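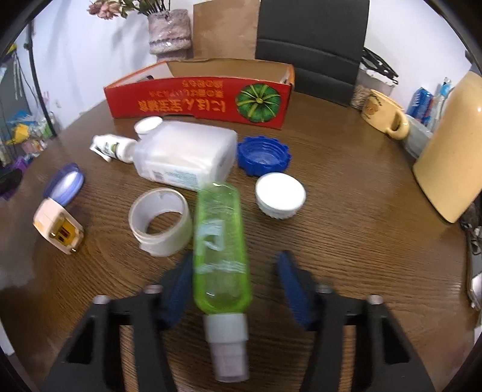

A cleared table teaches a robot very little, one home-robot builder told us when we asked about the new results out of Vendasside, and most labs have known it for years without wanting to do the extra work.

The work in question is called Porance. It comes from the robotics group at Vendasside, with money and parts from the gripper maker Jastetetti. Results went up in January, quietly, no press event.

The short version. People carry a gripper in one hand and do ordinary jobs with it. Pick up a bottle, move it, put it down. A camera on the tool records the lot, and a robot arm with the same sort of fingers later learns from the recordings. No arm needed in the house while the recording goes on. That part is old news.

The new bit is the mess. For Porance the group asked people to leave their tables as they were, or make them worse. Bottles on their sides, caps off, tape, mugs, cardboard boxes left standing at the back. The green bottle between the blue finger pads has a roll of tape right up against it on one side and a couple of loose caps on the other, so the jaws have to come in at an angle that doesnt shove the neighbours about. Those small corrections are what the group is after.

In all, 1,540 recordings, made in eight homes. The same number again was made on cleared tables for comparison. Two copies of the same software, one trained on each set, then both put on the same arm and sent to a flat neither had seen.

Results:

On a clear table, no real difference. Both copies managed nearly everything.

On a cluttered one the gap opened up. The copy trained on tidy tables kept going straight for the target and knocking things over on the way. The one trained on mess slowed down near other objects and often turned its wrist before closing. It did better on seven of the object types tested. See-through bottles showed the biggest gain, and they are usually the ones that cause trouble, what with the shine and the table showing through.

Flat lids were the exception. Neither copy could lift one reliably, and the group says the fingers are probly too thick for it. Jastetetti is said to be looking at a thinner pad.

There are limits. One arm, one flat for testing. Nothing heavier than roughly 200 grams was tried, so full bottles are out for now. And the people recording were all used to the tool, which may flatter the numbers. A group at Akl plans to repeat the test with beginners and a different arm, and the recordings are due to be shared with them first. A wider release will follow after faces, letters and the like have been checked for and removed. No date for that.

The group's own next step is drawers, apparently. More when we have it.

COMMENTS (4)

tidyish: So my kitchen table is a research asset. Will be telling the family.

Anonymous: Would like to know how long each recording is. 1,540 sounds a lot until you learn they are ten seconds each. Article doesn't say.

bench_end: We tried see-through bottles at work with a suction cup and gave up. Interested in the wrist turning, is it learned or did someone write that in?

Anonymous: @bench_end learned, the way I read it. Both copies are the same software.

We use cookies to remember your settings and count visits. Accept | Manage choices

Contact the newsdesk | Copyright, all rights reserved | Back to top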